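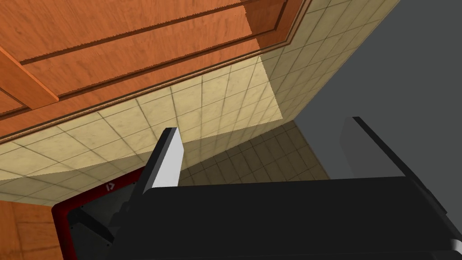
29 April 2019
Grade scale linking, Liepiņa and Skamdale scripts

Picked up from the December entry. Aim is still to put the two schools' year-end math marks on one scale without assuming that either school's pass line means the same thing. Liepiņa marks out of 100. Skamdale gives letter bands and keeps the raw totals in a separate sheet, which Ivars Bite got released to us last week.

Matched set stands at 148 scripts after removing the ones with missing pages. The Skamdale raw totals import cleanly into Mendura once the column order is fixed. The import does not warn if the order is wrong. It just reads the candidate code as a score, so check the maximum before running anything.

First pass: linear linking on the common items. Slope looked reasonable, intercept did not. Traced to the fractions item, which Skamdale marks as all or nothing and Liepiņa marks with partial credit. Recoded Liepiņa to all or nothing for that item only and reran. Intercept moved toward zero. I don't like recoding in this direction because it throws away information, but we can't rebuild partial credit for Skamdale from the totals.

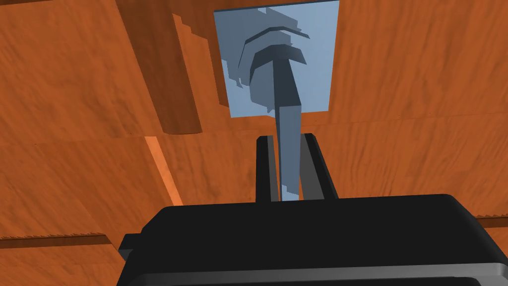 Common item set needs one more geometry item at the easy end. The present one relies on a floor plan with labels in the school language, so part of what it measures is reading. A plain figure would do better. The opening in the orange wood has a clean straight lower edge and straight vertical sides, and it comes out slightly wider than tall in this view. A pupil could be given the side lengths of an opening like that and asked for the area left after it is cut from a panel. Redraw as line art, no grain, no knots. Aigars Pärn to check whether area by subtraction is taught before the test window in both programs. I think it is at Liepiņa. Not sure about Skamdale, where the syllabus lists area under two headings.

Rater agreement. Aigars and I each marked the same subset blind, using the draft key. Agreement is fine on short answers. It falls off on the "explain your method" item, mostly at the boundary between one mark and two. My marks are lower throughout on that item, so this is severity and the key can probably fix it. Proposed wording: one mark for a correct step stated, second mark only if the step is tied to the numbers in the question. Remark the subset with the new wording before touching the rest.
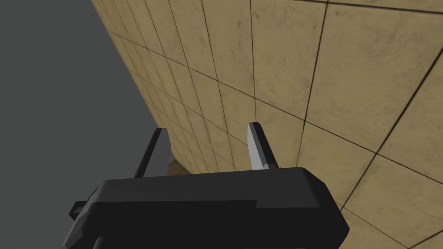
The remark should be done on fresh copies with the old marks stripped. Last time the penciled totals showed through on the scans and I had to discard my own second round.

Mindov export: the comment field is limited to 2000 characters and cuts without notice. Several of the longer rater comments lose their ends. Workaround is to keep comments in the local file and export only codes. Have changed the script to do this. Old exports are left as they are, with a note in the folder.

Equipercentile linking tried as a comparison. Follows the linear result through the middle of the range and departs from it at the top, where there are few pupils. Smoothing helps the look of the curve more than it helps me trust it. Will report linear, with the other in an appendix.

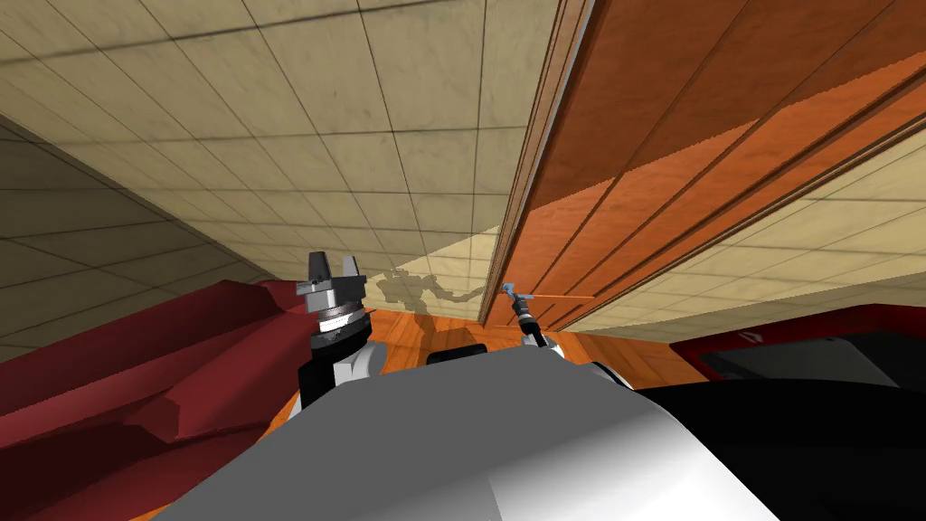 Tiled ceiling, paneled wood wall on the right.

Open points

Pass line. Ivars wants a single converted pass mark for the summary. I would give an interval. The two schools set the line for different purposes: Liepiņa uses it for promotion to the next grade, Skamdale for placement into sets. A single figure invites people to read it as a ranking of the schools.

Calculator policy. Skamdale allowed calculators in the second section. Check whether any common item sits in that section. If so, drop it and rerun.

Candidate codes. Two formats in the Skamdale sheet, with and without the leading zero. Matching handled both, but the join should be tested again after the next import.

Next: Aigars has the key wording, I have the calculator check. Rerun linking after both are in.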